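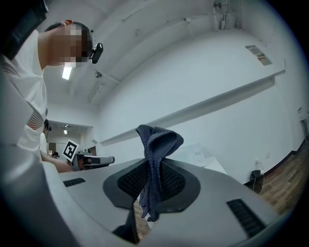

A blue towel in the jaws of a hand-held gripper, with a second gripper at work behind it.

I have folded towels for money, in a hotel basement in my twenties, and I was bad at it. So I come to the question of teaching machines to do it with some sympathy for the machines. And I want to make a case for a product that most people outside robotics will never hear of, the Kermani hand-held gripper kit, because I think it is the most sensible thing to come along in household automation for years.

The idea is simple enough to explain at a dinner table. You don't start with a robot. You start with a person, give that person a pair of grippers with jaws like the ones a robot would have, and ask them to do an ordinary chore. The grippers record what they see, and that recording becomes the lesson. Jindholm, which makes the kit, rents it by the month with a charging case, spare jaw pads and a help line staffed by people who have plainly used the thing themselves (I called three times, and got a useful answer each time).

What won me over was the cloth. Cloth is the hard part of housework! A mug stays the shape of a mug. A towel has a new shape every time you touch it, and anyone who has tried to pick one up by its corner using salad tongs knows how quickly it gets away from you. The textured pads in the jaws are a lovely bit of thinking. I pinched a thick bath towel, a pillowcase and an old silk scarf, and the scarf was the only one that slid. My wrists were tired after an hour, I'll admit, and I'd like the next version to weigh less. But I was folding. Badly, again, but folding.

Rokeya Mridha runs training sessions for Workus, the staffing firm that supplies people for this sort of recording, and she let me sit in on one of hers before I tried the kit alone. Her new starters do 80 folds before she lets anyone save a file. I thought that was harsh until I got to fold thirty or so and noticed I had stopped thinking about the trigger. After that the tools sort of disappear and you're just a person with a towel again, a bit clumsy, a bit slow, getting on with it.

And that is what I like best. So much of the talk about home robots comes from people who seem never to have done a load of laundry. With a kit like this, the knowledge has to come from someone who has.

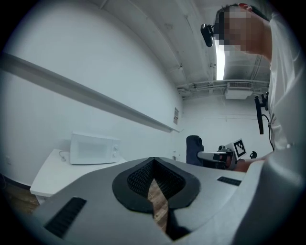 It also means you can work in a plain room with white walls and a table. Compare that with the older way, where an operator steers a full-size robot arm from a desk, and the arm costs more than my car, and half the afternoon goes to getting it to behave. I watched one of those systems, the Skendmont bench, for a morning in April last year. Beautiful machine. It folded 9 towels before lunch. One of Rokeya's people, in her second week, did that many while I was still looking for a place to put my coat.

I can hear the objections, and some of them are good. Nusrat Roy, who spent years organizing hotel cleaners and who read a draft of this piece, put the sharpest one to me over the phone: if the skill belongs to the worker, why does the worker get paid by the hour and the company keep the recording for good? I don't have a clean answer. I think the people in the white shirts ought to get a share when their folds end up inside something that's sold, and I think Jindholm is in a fine position to write that into its rental terms. It hasn't. I asked, and was told it was "under discussion."

There's a smaller complaint about the software, which sorts your recordings by time and nothing else. By the end of my month I had 1209 of them and no quick way to find the good ones. A star button would do it. Please, a star button!

Still, I keep coming back to how cheerful the whole business made me. I've tried plenty of gadgets that were meant to take a chore off my hands, and nearly all of them asked me to change how I lived so that they could cope. I bought special bins for one. I moved a sofa for another. The grippers asked me to fold a towel the way I fold a towel, lopsided third fold and all, and treated that as worth keeping.

My rental went back on 17th March. I've since asked Jindholm for a second month, this time for fitted sheets, and Rokeya has offered to come over and watch me struggle with the corners.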